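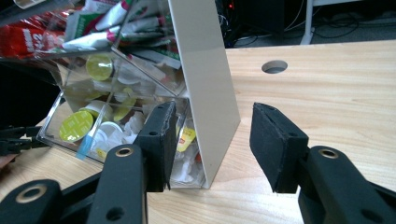
Do I need a tiered organiser for coffee and tea bits?
Only if they already annoy you. Starkstead sells its boxes as time-savers, and I've yet to save any.

Will it hold 100 sachets?
So the label says. I gave up at 80, and by then the lid was a struggle. 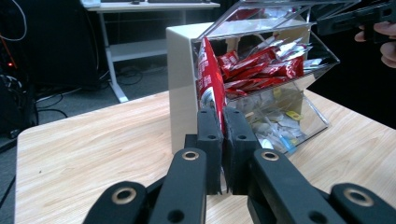

Long sachets are the worst for this. Lay them flat and they slide about; stand them up and they flop.

Is clear acrylic easy to keep clean?
I doubt it. Mine shows every fingerprint.
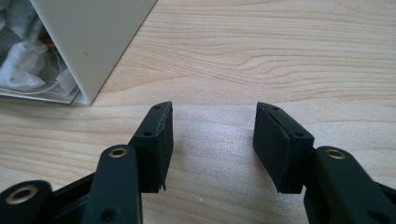 White box with its contents, on the pale wooden table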